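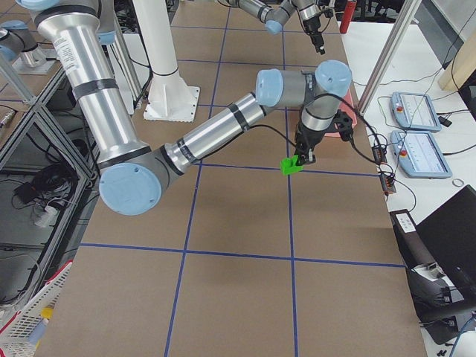

Fig. 8 Trurkon twin-arm cell, green part held in the gripper. Pendants on the side table.

Fault 57: Grip lost in mid-move

The Cozma software shows "Grip OK" when the fingers stop moving. Don't take its word for it. It has shown the same message with nothing in the fingers at all.

1. Press the emergency stop on both pendants. One button may not stop both arms – test yours before you rely on it.
2. Keep your hands off the part until both arms are still.
3. Follow the gripper cable from the forearm over the wrist. Look for pinching or rubbing.
4. Open Flilirlow, go to Grip, and set the force to 372. The factory value of 400 is supposed to suit every part. Ours kept flying out.
5. Run one slow cycle at the centre of the table.

CAUTION: "Auto Recover" moves the arm without warning. Leave it off.

NOTE: If the fault comes back, write down the time and tell Elif Naz Kaplan at Grumbridge. Clearing the log fixes nothing.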